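Skedar Home Inventory User Guide
Section 4: Setting Up Your First Locations

Welcome to the fun part! By now you have Skedar installed and your account is open, so it's time to tell the app where things live in your house, garage or workshop. Once your locations are in, every search you make ("where did I put the spare hinges?") comes back with a real place, and that is when Skedar starts to feel like magic.

Before you start

You will need your phone or tablet, a sheet of Skedar labels (the starter sheet has 56) and a pen that writes on plastic and metal. Pick one room only. It's tempting to do the whole house in an afternoon, but a single finished room teaches you more about how you like to name things than five half-done ones.

Create a room

1. Open Skedar and tap Places.
2. Tap the plus sign, then Room.
3. Type a name. Use the word your family says out loud. If everyone calls it "the back room," call it that!
4. Tap Save. The room shows up at the top of your list.

Note: Room names can be up to 32 characters long. Emoji work too, and they look great in the list.

Add containers

A container is anything that holds other things: a drawer, a bin, a shelf, a suitcase under the bed. Containers can sit inside other containers, as deep as you like.

1. Tap the room you just made.
2. Tap Add Container and choose a type from the list.
3. Peel off a label and stick it where you can see it with the container in its usual spot.
4. Scan the label. Skedar beeps and links the two.
5. Tap Add Photo if you want a picture of what's inside.

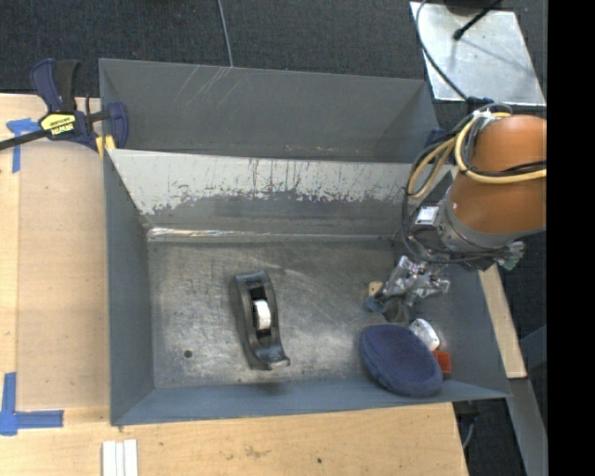 Figure 4-2. Metal bin with a tape dispenser inside.

Photos are optional, but we love them. Scrolling through a room by picture is so much quicker than reading a list, and kids who can't read yet can use it too. You can replace a photo whenever the contents change, and the old one stays in History in case you want to look back.

CAUTION: Do not stick labels on hot pipes, heater covers or anything that goes in the dishwasher. The glue softens and the code may no longer scan.

Add items

1. Open a container and tap Add Item.
2. Type or speak the name.
3. Add a count if it matters to you. Leave it blank if it doesn't.
4. Tap Next to add another, or Done to go back.

Tip: Voice entry is terrific for junk drawers. Hold the microphone button and keep talking, pausing between items. Skedar puts each one on its own line, and you can fix spelling later.

Note: A free account holds 1,025 items. Containers and rooms don't count toward that number, so split things up as much as you want.

Share the room

Everyone who puts things away should be able to see where they go!

1. Tap the room, then Share.
2. Enter the other person's email.
3. Choose Can View or Can Edit.

CAUTION: A person with Can Edit can also delete containers. Deleted containers stay in the Trash for 2 days and are then removed for good.

If a label won't scan

Wipe it with a dry cloth and try again with more light. On shiny surfaces, tilt the phone a little to get rid of glare. If it still won't read, tap Enter Code and type the letters printed under the square.

Continue to Section 5, Searching and Moving Items.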